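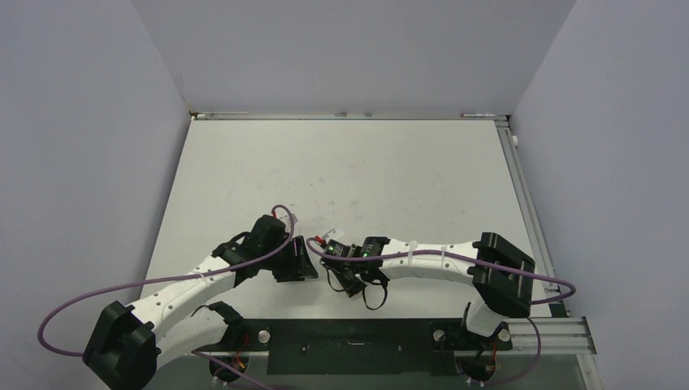 Open day talk, automation bench, Merkstead site
Speaker notes, version for the afternoon groups

Slide 1. Opening (2 min)

Welcome the group and check that the people at the back can hear. State the format: a short talk at the screen, then the bench, then questions. The bench holds up to ten minutes of attention, so keep the talk short.

Two arms, one table, walls on three sides. Both arms are built the same way: white links, black joint housings, purple cable run along the outside. Leave the slide up while people settle.

Slide 2. What the bench is for (3 min)

Terkness runs the bench as a test setup for two-arm handling. The question under test is how closely two grippers can work together before the planning software has to slow them down. Production cells at Merkstead mostly use one arm and a fixture. A second arm can replace the fixture when parts change often.

Do not promise a product. The bench is a development tool and there is no price list. If asked, refer people to the Terkness desk in the entrance hall.

Slide 3. The enclosure (2 min)

Point out the pale walls and the white tabletop. A plain background makes small dark parts easier to pick out in software. The scuffs near the middle of the tabletop can be mentioned if someone asks. They do not affect the software at the current threshold.

The bases sit at the two ends of a dark mounting plate along the front edge. The controller is called Drornus. Both arms share one coordinate origin on that plate, so moving the plate means repeating calibration. Calibration uses 50 poses per arm and is done before the doors open. It is not part of the demo.

Slide 4. Cabling (2 min)

Engineers in the audience will ask about this, so take it before they do. The cable is tied to the upper link and then left in a wide loop past the shoulder. The loop gives the shoulder its full travel without pulling on the connector. Internal routing was considered and dropped for the test bench, where a cable has to be swapped in minutes.

Two indicator lights on the right wrist show green on the slide. If asked what they mean: power and bus. Do not go into the bus protocol.

Slide 5. The meeting position (3 min)

Go back to the first picture. The grippers face each other over the tabletop with a narrow gap between them. This is the pose to explain slowly.

Each arm has its own position error. When the two grippers meet, the errors add. Drornus corrects this with a check of the relative position, repeated every 100 milliseconds while the grippers are close. Outside that zone the arms run on their own plans and the check is off.

Speed limit in the zone: 50 millimeters per second. Outside it: 400. Visitors will see the change of pace, and several in the morning groups took it for a fault. Say beforehand that it is intended.

Slide 6. Results so far (2 min)

The Langat test series covers more than 245 handovers between the arms. Most failures came from a poor first grip, and the meeting itself was a smaller source of trouble. The fix in progress is a second look at the part after the first arm has lifted it.

No percentages in this talk. The series is still open and the part mix changed in April.

Move to the bench

Ask the group to stand behind the floor tape. Bags on the floor, not on the side rail. Wait until everyone has stopped moving, then start.

Step 1. Run the slow approach with no part. Both arms come in from the sides and stop face to face. Hold for a count of five.
Step 2. Retract. Name the zone limit aloud as the arms cross it.
Step 3. Place the test block and run one handover, left to right.
Step 4. Run the handover again, right to left.
Step 5. Park both arms and confirm that motion is disabled before anyone steps past the tape.

If the controller stops the motion, say so, reset once and repeat from step 1. If it stops a second time, go directly to questions.

Likely questions

Can it work with three arms? Not on this plate. The software has no fixed limit, but it has been tested only with two.

What does it lift? Light parts only. Heavier parts are handled in the main hall, which is on the next tour.

Does it learn? The grip selection is trained from recorded trials. The motion near the meeting position is computed.

Stop at ten to the hour. The next group enters by the same door.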